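5.2 Failure analysis: the stopped base

Of the 1061 simulated fetch episodes, 677 ended with the base parked and reporting success. The Ondum planner had a generous view of arrival. Rüegg's log for 22/01/2023 has one such run, beginning in the hallway. 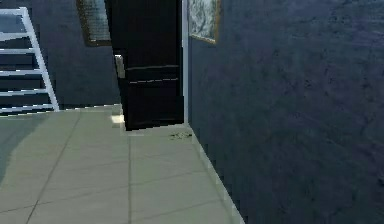 Why did the safety monitor not fire?
It watched for collisions, and a robot that has given up hits nothing.

We had tuned the monitor for drama. The fault was duller: a stale pose estimate, accepted as fresh by two modules that each assumed the other had checked it.

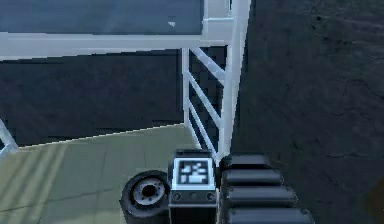 Once the estimate froze, the planner measured its progress against its own opinion and was pleased with the result. Rainer's fix, a timestamp check, is two lines long — the meeting about it was longer.

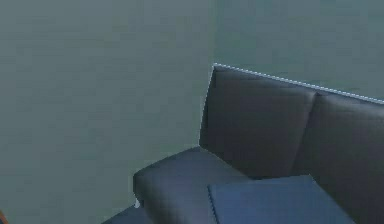

With the check in place, a stale pose now raises a fault and stops the episode. We count this as an improvement, though the object still goes unfetched.
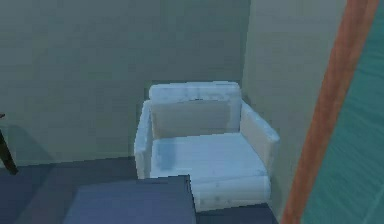

Figure 7. Simulated interior with white armchair.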